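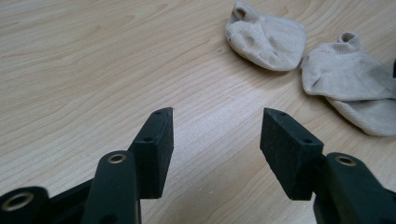 Hand-Held Gripper Comparison: Gallery

Pevgate Workshop, Tretham

The Pevgate workshop compares hand-held gripper tools before they are recommended to partner laboratories. This gallery accompanies the March round, in which two finger designs were assessed on small household textiles. The full report is available on request from the workshop office.

Finger pads and sock task

The dark finger pads have a finely textured surface and are carried on rounded arms fitted with brass-coloured grommets. The fingers are open above a light wooden tabletop, with two beige socks lying ahead of them. Socks were chosen for the round as a soft item that changes shape whenever it is handled.

About the comparison

Each finger design was used for 100 attempts, divided between three operators. An attempt was recorded as complete when a single sock had been lifted clear of the table and set down in a marked tray. Attempts in which both socks were lifted together were recorded separately.

The first design, supplied by Ullel, uses a firm pad and a short closing stroke. The second, known as Jia, uses a softer pad and closes more slowly. Operators were given 40 minutes of practice with each before scoring began, and the order of use was changed between operators.

Jia was preferred for thin and ribbed fabrics. Ullel was preferred where the item lay flat, as its pads could be brought closer to the table surface. Operators also reported that the Ullel handle was easier to hold over a long session.

Camera placement

The camera is mounted on the tool and looks forward past the fingers, so that both pads remain in view while the gripper is open. A higher mounting position will be considered in the next round, together with a matte table covering to reduce reflected light.

Use of this material

The photograph may be reproduced for teaching and research purposes with credit to the Pevgate Workshop. Requests for pad drawings should be directed to the supplier concerned.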